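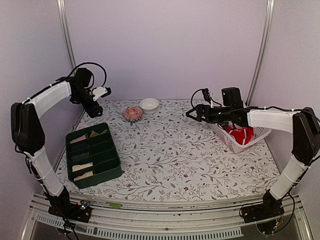

4.2 Changes in the sorting work

Before the arms were installed in March, staff at the Drustia laundry in Mirham sorted small items by hand, standing, for most of the shift. Of the 121 workers on the site, 12 now split their time between folding and watching a sorting cell. Interviews were done by Lungu and Hapeta.

Most of those interviewed said their shoulders hurt less. Several also said the job had become lonelier — two people used to share a table and talk, and now one person looks after a cell alone.

Figure 4. Two-arm cell with a divided tray at left and a perforated basket at right. Both hold cloth items.

Pay grades did not change. Supervisors still treat clearing a stopped arm as part of sorting, a point the workers raised more often than pay.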